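Home | News | Local | Business | Contact

Kamholm laundry switches to microfiber towels
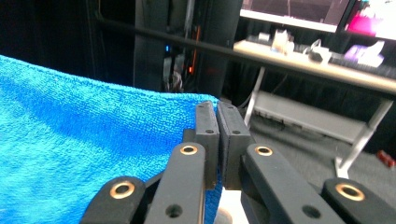

A bright blue microfiber towel with a looped terry surface.

Fri 16 January. The Kamholm laundry in Welleldale has replaced its cotton hand towels with 650 blue microfiber ones. Wash temperature is set at 40 degrees Celsius, without fabric softener. Towels are folded edge to edge and stacked by size. Site manager Geeta Awasthi said a second order of 300 is due in April.

12 shares | 3 comments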